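Home Papers Code People

4.2 Where we put the second view

We tried the Bullora policy with the wrist camera alone first, and it kept misjudging depth near the table edge (annoying!). So we added a fixed camera and collected 2000 more demos over September. Failures on the Limutness task dropped from nine to two, and I'd happily bolt on another. Figure 7 has the layout.

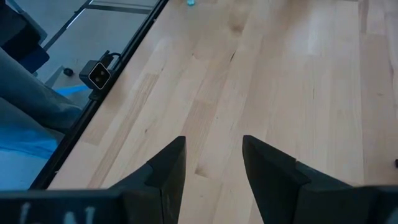 Thaddäus Aigner, Mösli Lab

Figure 7. Wrist view with the gripper open and nothing held. The small black camera on the rail at left faces in over the wood, and both fingertips stay in view.

Related
Urent: grasping without depth
Mösli bench notes

Contact | © Mösli Lab | Back to top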